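Vuken Mule by Wundero

Leather slip-on with a covered block heel
Style 525
Designed by Lâm Lục

The Vuken is a backless shoe with a closed, slightly squared toe and a low block heel. It was first shown in February as part of the Nudau collection and is now a regular style, sold all year in black, tan and bone. The upper is cut from one piece of calf leather and folded under at the edge, so there is no raw seam across the top of the foot.

The first version had a narrower opening. Customers with a high instep told us it pinched, and Lâm Lục redrew the pattern with a deeper curve at the front. All pairs sold now have the new opening. The style number on the insole is how to tell them apart - the old one ends in 807.

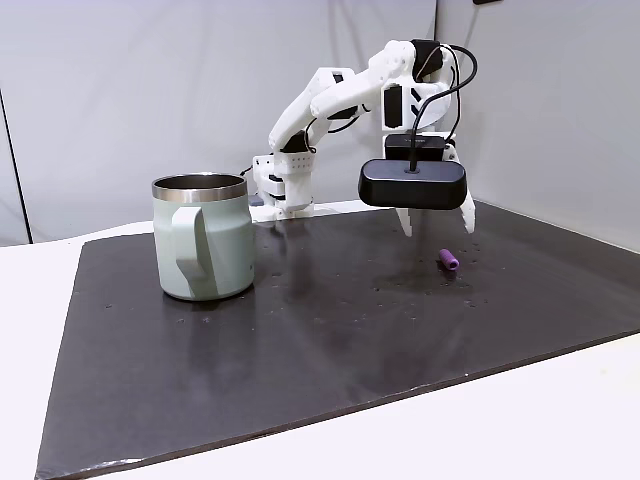

Details

Upper: calf leather, smooth finish
Lining: undyed goatskin
Insole: padded leather, stamped with the style number
Sole: leather with a rubber half sole already fitted
Heel: stacked, covered in the same leather as the upper, 7 cm
Sizes: 35 to 42, whole sizes only
Box: cardboard, with one cotton bag per shoe

Fit

The Vuken runs true to size in length and a little narrow across the toes. If you are between sizes, take the larger one. The leather gives slightly over the first few wears, mostly across the width. It does not get longer. We don't recommend buying small and waiting for it to stretch.

If you already own the Tôn loafer from us, order the same size in the Vuken. The two are made on the same last, and only the heel and the back are different.

Care

Wipe the leather with a dry cloth after wearing. Use a neutral cream on all three colors. Tinted creams are fine on black but will leave marks on tan and bone. Store the shoes in their bags and keep them out of direct sun - bone will yellow near a window.

The half sole can be replaced by any shoe repair shop. Heel tips are a standard size, and a spare pair is packed in the box.
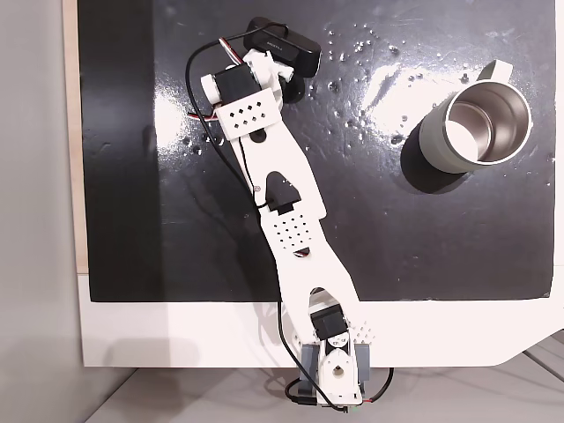 Can I wear the Vuken in the rain?
A light shower will do no harm, but the leather is not waterproof. Stuff the toes with paper and let the shoes dry at room temperature, away from a heater.

Do you make it in wide sizes?
Not at present. The bone color feels a little softer across the toes and some customers with wider feet prefer it.

Shipping and returns

Orders leave our stockroom within two working days. Shipping is free on orders over $100. Unworn pairs can be sent back in their original box for a refund or another size. Please try them on over carpet, as marked soles can't be accepted. Sale pairs can be exchanged but not refunded.

Prices and sizes on this page were last updated August 11, 2020.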